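About Us > Who We Are > Open Day

Rondbridge has been teaching people to get along with machines since before the machines were any good. We are a small technical school in Cloralberg with 162 students, 6 workshops and one parking lot, which is full.

Once a year, in June, we open the doors and let the public watch us work. Visitors get coffee, a name tag and a turn at the controls. Most of them expect the robot to do a backflip. It picks things up from a table and puts them down again, and on a good day it does so in that order.

Before anyone touches the real arm, they practice in the simulator. The first-year group builds the tables and the lighting, and argues about the shadows. You can drop something 500 times in there and the only cost is pride. The view comes from over the gripper, looking straight down at the wood, and it takes a few minutes to stop leaning sideways in your chair. 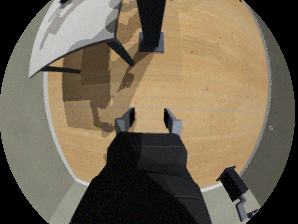 Tuulikki Seppälä
Head of Workshops

Come by. Closed shoes, please.

Comments

Ruotsalainen: My son now wants a gripper for his birthday. Thanks a lot.

Esko Vainio: Had three turns and would have had more if the line behind me had been politer.

Cliva: Is the parking any better this year?

Contact | © Rondbridge | Back to top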